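Last month I finally went to the open day at Fellside, after my colleague Mirjam Aebischer asked me three times. I work in the office of a company that makes packaging for fruit, so robots are a little bit my subject, but only from the side of the invoices. I had never stood near one that has a hand.

The building is 35 minutes by bus from my apartment, and the bus stops directly in front of the gate. At the entrance they gave us a paper badge and a program on yellow paper. Mirjam lost hers before we were through the door, so we shared mine for the whole afternoon. There were 120 places for the demonstrations and all of them had been reserved since October, which surprised me for a town of our size.

We started with a short talk by Hendrik Tshabalala. He leads the group that works on the hands. He spoke calmly and without many slides, and I could follow almost everything. What I wrote in my notebook is that a hard box is an easy thing for a machine, and fruit is a difficult thing. A box has always the same shape. A bunch of grapes changes its shape every time you lift it, and each grape can break or fall. In my company the people on the packing line say the same, with stronger words.

After the talk we were divided into two groups, and ours went first to the station with the fruit. They had decorated it with ivy and red berries, and I liked that. Technical rooms are often so gray. The project there has the name Billow, from the soft padding that the robot wears, if I understood correctly. Serpil Sarıgül explained the station to us. She asked us to stay behind the line on the floor and to keep our voices normal, because some visitors begin to whisper as if the robot were a sleeping baby. I was one of those visitors. 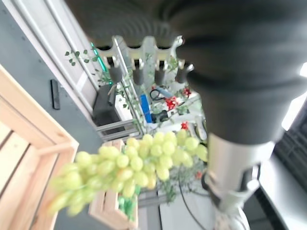 The grapes in the air over the wooden crates.

I had expected something fast, like in the videos from car factories. It was much slower than this, and at first I was a little disappointed. Then I noticed that I was leaning forward with my hands closed, like when you watch a small child carry a full glass. I think the slowness made it more exciting for me. A man beside me said that his grandmother would have finished the whole crate in this time, and Serpil answered that his grandmother had also practiced for longer. People laughed, and he too.

I asked how they know how strong the hand may press. My question was maybe not well formulated, but Serpil took it seriously. She told us that they had made 200 trials only to find a good starting value, and that they still change it when a new kind of fruit comes. She said the worst was ripe figs. I wrote this down also, for my colleagues.

There was a break with coffee and a very good plum cake. I bought two pieces and gave none to Mirjam, who had gone to talk with Marcela Beneš, an old friend of hers from the university. Marcela works now on the part with the kitchen tasks, and she took us back in through the side door so that we would get a place in the front. I felt a little guilty about the people in the line, but not enough to go back.

She told us that chopped food is another kind of problem. With grapes you have one thing to hold, but a heap has no handle and no clear border.
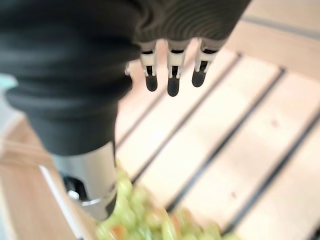
She also said that her group spends more time on cleaning than on programming, and that she goes home smelling of salad. I asked if she cooks in the evening after such a day. She said she orders pizza.

What I liked most from her was that she did not promise too much. One visitor wanted to know when he can buy such a robot for his restaurant, and she said simply that she doesn't know, and that he should keep his cook. In our company we have heard many sales presentations, and I can't remember one person who answered in this way.

At the end you could write a question on a card and put it in a box. The number on my card was 958, so either they print very many cards or they don't start from one. I asked if the padding can be washed and how often, which is what my boss will want to know. Until now I have no answer, but they wrote on the program that it can take some weeks.

Mirjam wants to go again next year and bring her nephew. I will go with them, and I will eat before, because the plum cake was four dollars a piece.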